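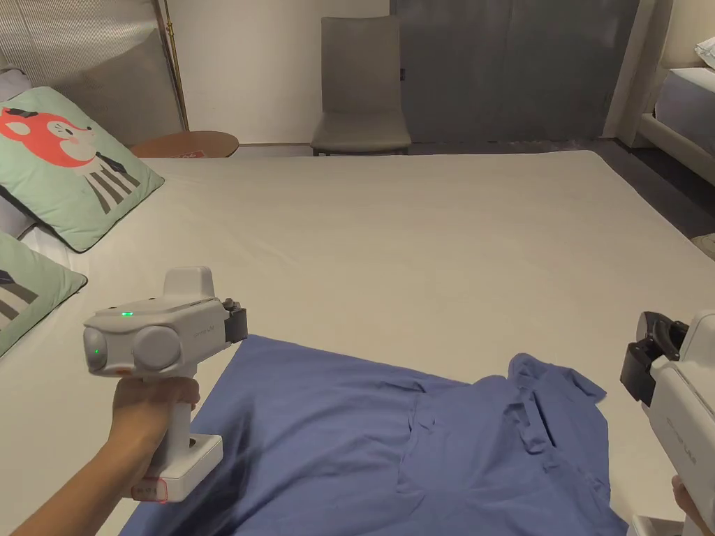 Home | Diary | Workshop notes | Archive | Contact

17 Feb 2024

Laundry, continued. The blue shirt is the one I keep returning to, as it is cotton, creases easily and shows every mistake. I fold on the bed now. The ironing board is too narrow for a shirt laid out flat, and the kitchen table has a seam down the middle that prints a line into anything pressed against it by hand. The bed has a pale off-white sheet, pulled smooth first. Wrinkles in the sheet transfer to the shirt at the second fold.

Current method, written down so that I stop changing it:

Lay the shirt out flat. Smooth from the middle toward the hems with the flat of the hand, no pulling. Pulling on the bias stretches the side seam and the fold then drifts by a finger's width. Deal with the collar end last. It bunches up whatever I do, and if I flatten it early it rises again as soon as the body is moved. Sides in to the back, sleeves doubled down along the fold, then the hem up in thirds.

Thirds are better than halves for the dresser. The drawers are the Edley ones, shallow, and a shirt folded in halves catches on the rail of the drawer above. I planed 2 mm off that rail in September and it made no difference. The runner is the problem, not the rail. Replacement runners from Sandhu are listed under part 2251 and have been out of stock each time I checked.

Carter Simard wrote back about creasing. His view is that I over-dry. He takes shirts out while the seams are still damp and hangs them for an hour before folding. I tried it with the two gray ones. The body was better, the plackets were worse, and the button side puckered between the third and fourth buttons. It may be the thread. I will repeat it with the white one before drawing anything from it.

Spin speed is now set to 1000. The higher setting saved a little time on the rack and cost more than that in smoothing. The Lovley detergent is nearly finished and I will not buy it again – the cap has no line for a half load, and the powder cakes in the left compartment.

Also measured the shelf above the dresser for the sweaters. The usable depth is 13 inches once the lip is allowed for. Sweaters folded to the same width as the shirts would go in two deep. That means refolding all of them, so it can wait.

Orhun Akbulut is coming by for the Estari steamer, which he lent me and which I have used twice. It does well on sleeves and badly on collars. Descale it before he gets here. Find the short hose, last seen in the box with the extension cords.

Pillowcases still to do. Socks not started.

Contact | Copyright 2024, all rights reserved | Back to top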